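Werkstattbuch Dulturach, Eintrag 04.03.2024
Tower zerlegen / bestücken, Fortsetzung

16 mal geteilt · 2 Kommentare

Angefangen kurz nach acht, Kobe war schon da und hatte den Tisch gewischt. Ziel für heute: Reihenfolge für den Bürotower endlich so festlegen, dass Veerle sie übernehmen kann, ohne dreimal anzurufen. Bisher hat jeder anders angefangen. Teun immer zuerst die Platte, Remedios zuerst die Riegel, ich je nach Laune. Geht so nicht weiter, nach Kumness sollen im Juli 60 Geräte raus, alle gleich aufgebaut.

Erster Punkt, Seitenblech. Geht schwer ab, wenn man den Tower vorher nicht ganz flach hinlegt. Blech erst nach hinten schieben, dann heben. Nicht hebeln! Der Kratzer am Gerät von Freitag kommt vom Schraubendreher (meiner). 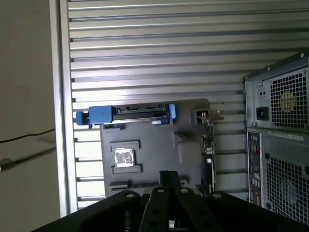 CPU-Bereich zuerst anschauen, noch bevor irgendwas anderes angefasst wird. Grund ist die alte Wärmeleitpaste, die wandert sonst über die Handschuhe überallhin, auch auf Kontakte. Silberne Fläche in der Mitte hat noch dunkle Schlieren, also nochmal ran mit dem Tuch, bis sie gleichmäßig aussieht. Ein Durchgang reicht nie. Iso ist fast alle, neue Flasche 1000 ml steht im Schrank bei den Tüchern, bitte nicht wieder die vom Drucker nehmen.

Beim Laufwerksrahmen dasselbe Elend wie letzte Woche. Wenn nur eine Seite raus ist, verkantet er und man denkt, es klemmt noch eine Schraube. Klemmt keine. Beide Seiten lösen, dann gerade rausziehen, nicht schräg. Viktória schlägt vor, das mit auf den Laufzettel zu nehmen, mach ich heute abend.

Reihenfolge bis hierher:
- Seitenblech
- Sichtprüfung Sockel, reinigen
- Platte mit Rahmen
- Speicher
- erst dann Kabel sortieren

Kabel zuletzt hat Teun nicht gefallen. Er legt sie gern vorher beiseite, damit man an die Steckplätze kommt. Haben beides probiert. Mit seiner Methode rutscht das Bündel zurück, sobald man die Platte zieht, und liegt dann wieder auf dem Board. Also bleibt es bei zuletzt. Er wird es trozdem anders machen. 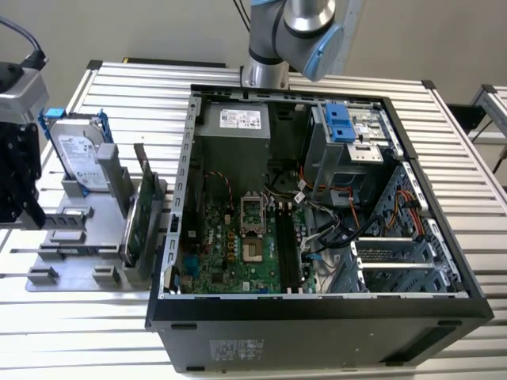
Lesezeit: 3 Minuten

Zum Sockel. Solange der Bügel offen steht, nichts darüber herumreichen, auch keine Schraubendreher, auch nicht „nur kurz“. Wer unterbricht (Telefon, Kaffee, Lieferung), macht vorher die Schutzkappe drauf. Die Kappen sind in der flachen Dose, Deckel klemmt. Es fehlen schon wieder welche, hab bei Nogueira 50 Stück nachbestellt, Lieferzeit steht noch nicht fest.

Platte bleibt im blauen Rahmen, wenn sie auf die Ablage kommt. Aufrecht abstellen, Etikett lesbar. Letztens hat jemand die Platten rausgenommen und gestapelt, und danach wusste keiner mehr, welche schon gelöscht war. Remedios hat den halben Nachmittag gebraucht, bis alles wieder zugeordnet war.

Offene Frage: orange/rote Stromkabel am Plattenkäfig. Drin lassen oder mit Binder fixieren? Ich bin für Klettband. Binder muss man beim nächsten Mal wieder aufschneiden, und dann erwischt einer die Isolierung. Klettband ist aber keins mehr da, Kobe fragt in Pellthorpe nach, ob die was abgeben.
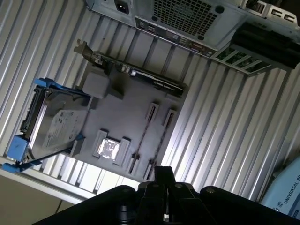
Steckkarten. Steht in keinem unserer alten Zettel, daher hier ausführlich. Halteblech hinten zuerst aufklappen, Karte an beiden Enden fassen, leicht wippen, gerade hoch. Nicht am Lüfter ziehen. Wer die Verriegelung am Slotende vergisst, reißt sie ab, ist uns bei zwei Geräten passiert und die sind jetzt Ersatzteilspender. Einbau umgekehrt, und die Karte muss hörbar einrasten. Danach das Halteblech schließen, erst dann schrauben.

Schrauben, leidiges Thema. Grobgewinde für Blech und Netzteil, Feingewinde für Laufwerke. Die Schälchen waren heute wieder gemischt. Hab sie sortiert und beschriftet, links grob, rechts fein. Bitte so lassen.

Mittag, danach zweiter Durchgang mit Veerle, sie hat nur nach Zettel gearbeitet und ich hab den Mund gehalten (fast). Hing an zwei Stellen: Schritt Speicher unklar, steht nicht da, dass man beide Klammern aufmacht. Und beim Laufwerksrahmen hat sie nach der nicht vorhandenen Schraube gesucht. Siehe oben. Kommt beides rein. 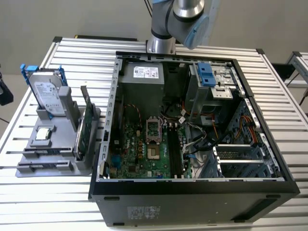
Speicher für die neue Charge: 16 GB je Gerät, Riegel paarweise gleich, keine Mischbestückung mehr. Viktória hat die Restposten durchgesehen und die unpassenden in eine eigene Tüte getan. Nicht wegwerfen, die gehen an die Leihgeräte.

Reihenfolge Einbau noch nicht fertig. Vorschlag: CPU, Kühler, Speicher, Platte, Kabel, Blech. Teun will den Speicher vor dem Kühler, weil man sonst mit der Hand schlecht hinkommt. Könnte stimmen, morgen testen, und zwar mit dem großen Kühler und nicht nur mit dem kleinen.

Noch zu erledigen:
- Laufzettel neu drucken, alte Version einsammeln
- Netzteil-Etiketten abschreiben, für die Liste von Remedios
- Tücher
- Erdungsband prüfen, das am rechten Platz hat Wackelkontakt
- Kumness wegen Kartons anrufen, die letzten waren zu schmal

Veerle nimmt den Zettel heute mit und streicht an, was sie nicht versteht.

2 Kommentare · Teilen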